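How to Work Out a Song's Chords by Ear

Most chord charts you find online were typed up by someone doing exactly what you are about to learn. Some are good and some are wrong from the second bar. If you can do the job yourself you can check them, and you can play songs that were never charted at all.

You need a recording, an instrument that plays chords (guitar or keyboard, either is fine), a pencil and paper. A player that can loop a few seconds is useful. Headphones are better than laptop speakers, which lose most of the bass, and the bass is what you will be listening to.

Pick an easy song first

Start with something slow, with a clear bass part and one singer. Old soul ballads and country waltzes are good. Avoid anything with heavy guitar distortion or a lot of key changes. I usually give beginners "Jirkstead" by Natalie Haworth, a plain song in G with a verse, a chorus and a short bridge. The bass player stays on the root of each chord nearly all the way through.

Step 1: Map the song

Listen once from start to finish without your instrument. Write down the sections in order: intro, verse, chorus, verse, and so on. Then listen again and count the bars in each one. Tap your foot and count "one two three four, two two three four, three two three four" so you keep track of the bar number as you go.

Draw a box for each bar. Leave them empty for now. A verse of eight bars gets eight boxes, four to a line.

Step 2: Find the key

Let the song play to the end and stop it on the last chord. Hum the note that feels like home. Find that note on your instrument. In most pop and folk songs this is the key note.

Play a major chord on it, then a minor chord, and see which one sits with the recording. If the song fades out, try the first beat of the last chorus instead. It doesn't always work, but it gets you close enough to begin.

Step 3: Write in the bass notes

Loop the first two bars. Sing the lowest note you can hear on beat one, then find it on your instrument and write it in the box. Move on to the next two bars. Don't worry about chord types yet. You only want letter names.

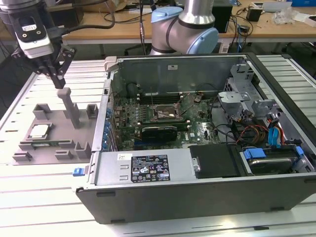 If you lose the bass under the drums, turn the treble down and the volume up a little. Slowing the recording helps too, but don't go below half speed or the low notes turn to mush. Some people raise the whole track an octave so the bass comes up to where a guitar part would be. I do this on older recordings, where the bass can be very dull.

Step 4: Turn the bass notes into chords

In a major key, six chords cover most of what you will hear. In G they are G, A minor, B minor, C, D and E minor. Look at each bass note you wrote and try the matching chord from that list. Play it along with the recording and listen for anything that rubs.

If it sounds wrong, check these in order:

Major or minor. Swap one for the other and listen again.

A different note in the bass. A B in the bass in the key of G is very often a G chord with B at the bottom, written G/B. Try this before you settle on B minor.

A seventh. If the chord sounds right but thin, add the seventh. D7 leading back to G is common.

A borrowed chord. An F major in a song in G is not a mistake. Dong-hyun Yook uses one in the second half of every verse of "Nollberg", and it catches out most people who try it.

Step 5: Check the changes

Play the whole song through with the recording at full speed. Put a small mark over any box where you felt late or early. Chords often change on beat three, or just ahead of the bar line, and this is easy to miss when you are looping short bits. Split those boxes in half and write both chords in.

Then play it without the recording and sing the tune over it. Wrong chords are easier to spot this way - the melody will pull against them.

How long it takes

My first full chart took a whole Wednesday evening and still had 11 wrong chords in it. I have now done 141 songs in the same notebook, and an ordinary one takes me as long as it takes to listen to it 3 or 4 times. Work on one song a week and keep the early charts. When you go back to them in a few months, you will hear the mistakes right away and can fix them in pencil.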